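Two fingers or a whole hand: Mireille Rolland on picking an end effector
By Bastien Renaud
Filed under: Interviews, Grippers and hands

Mireille Rolland runs manipulation testing at Jatitz, a small shop that evaluates robot hardware for other people. We talked on a Monday about her team's latest comparison, a sorting task with two labeled baskets, fruit in one and office supplies in the other.

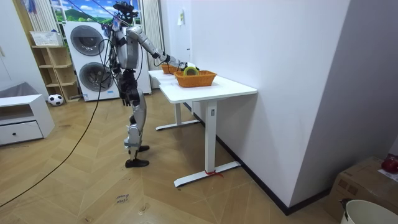
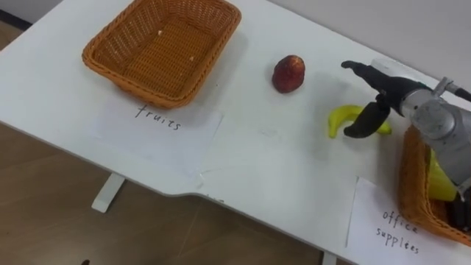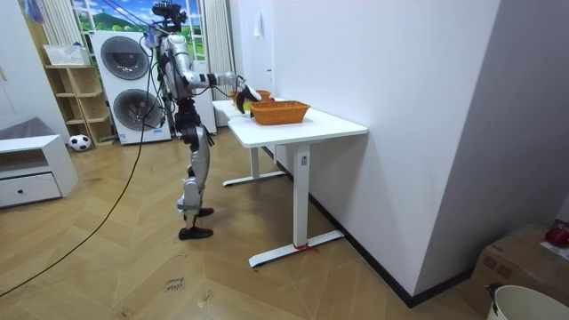
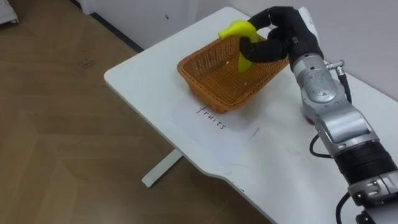
Sorting task, Jatitz test room.

Page last changed: August, B.R.

Rolland has been testing grippers long enough to be tired of the question everyone asks her first, so I asked it first. Which is better, fingers or a gripper?

"Better at what," she said. "If a customer gives me one part and one bin, I put a parallel gripper on it and go home. If they give me a drawer full of mixed stuff, I want to try both before I say anything."

The drawer full of mixed stuff is close to what she set up. The job is to take things off a white standing desk and put them in the right wicker basket. A banana goes with the fruit. A roll of tape goes with the office supplies. She picked the task for its shapes. A banana is long and curved and can be held in several places. A roll of tape has a hole in it, and how you hold it depends on whether it is standing up or lying down.

"People think the banana is the easy one," Rolland said. "With two fingers it's easy if you come down across the middle. If you come in along the length, it rolls on you. So the angle of the wrist matters more than the strength of the grip."

The two-finger unit in her notes is listed as the Stirnon, and the multi-fingered hand as the Sabatier. Each object gets 30 attempts per end effector, and the operator has 13 seconds from first contact to release. Anything slower goes down as a miss, even if the object ends up in the basket.

I asked if that was too strict. She said it used to be looser.

"We had no limit at the start. Then you get someone who is very patient, and they can make any hand look good. You're scoring the person at that point."

The Stirnon did well on small round objects and on anything with open space on both sides. It had trouble at the baskets. The fingers need room to open, and when something is close to the rim, one finger hits the weave before the other is where it should be. Her operators learned to approach at a slant, which helped, but it ate into the time.

The Sabatier was the other way around. It could reach down inside a basket and close on a thing without needing the same gap on each side. It could also wrap the middle of the banana and hold it at a tilt over the opening, and Rolland likes that grip a lot. Small objects were worse.

"A hand has more ways to be almost right," she said. "You close it and one finger is a little late, and the thing turns. Then you have to decide if you trust it. With two fingers you have it or you don't."

She also spent time on cameras, and she talked about this part longer than I expected. Her team compares a view from the head with a view from a fixed spot in the room. The head view is the one operators ask for. It shows the fingers and the object close up, and the labels on the desk can be read from there. What it does not show well is the arm above the wrist, or where the other arm is.

"The fixed view is boring and I would not give it up," she said. "When there's a bad run, that's the one I open. You can see the knees, the shoulder, how far the robot is from the desk. A lot of what gets blamed on the hand is the robot standing in the wrong place."

For the controller they stayed with Borulance for the whole comparison. Rolland would have liked to test a second one but did not want to change two things at once. The one setting they did touch was the delay between the operator's command and the arm. At 200 milliseconds the two-finger results held up fine. The hand results dropped, mostly on the tape.

"That surprised me a little," she said. "I thought the extra fingers would cover for a late command. They didn't. If you arrive late with a hand, you arrive late with all of it."

Cables came up too. Her advice is to move the arm through its full reach before the first scored run and watch every loop while you do it, then do it again after changing the end effector. A new hand can mean a new connector angle, and a loop that was clear of the elbow yesterday may not be today.

So what does she tell a customer who has money for only one? She asks them for a list of the objects, and then she asks where the objects are going to end up. She says most people come with the first list and have not thought about the second.

"Picking up off a flat desk, almost anything works," she said. "Reaching into a basket is a different job. If you have both in one day, I lean to the hand, as long as your delay is low. If it's only the desk, buy the gripper and spend the rest on a decent camera mount."

Next she wants to repeat the runs with softer fingertips on the Stirnon - same objects, same time limit - and then look at how long each set lasts before the pads need changing.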